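Desurmont Wellness Reading Group
Minutes, October 2022 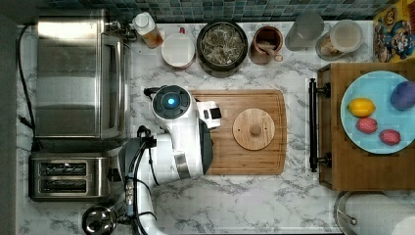

Minutes from February were approved with one spelling fix.

1. Collagen powders. Ximena Espinoza had read the leaflets for the Amstead and Ruritz powders and was not impressed. Both promise stronger nails in 21 days. Neither says who was tested, or what they were compared with. Tadeo Navarrete said his nails did improve, but he also quit biting them that month. The group agreed that this settles nothing.

2. Biotin. The Oosthuizen capsules list 1,000 micrograms a serving. Ximena asked why anyone eating eggs and nuts would want that much, and pointed out that high doses can throw off some blood tests. Members taking it should tell their doctor before lab work. Tadeo thought the label should say so in larger print.

3. Water and dry skin. Long discussion. A member repeated the claim that an extra quart a day clears up flaky skin. Ximena asked for a source – none was offered. Plain moisturizer after a shower was thought a safer bet, and cheaper.

4. Group order. Amstead offers a discount on orders over 100 dollars. Tadeo moved to decline until the company sends its study. Carried, with one vote against.

Action: Tadeo to write to Amstead and Ruritz for the full papers – summaries will not do. Ximena to bring an article on zinc.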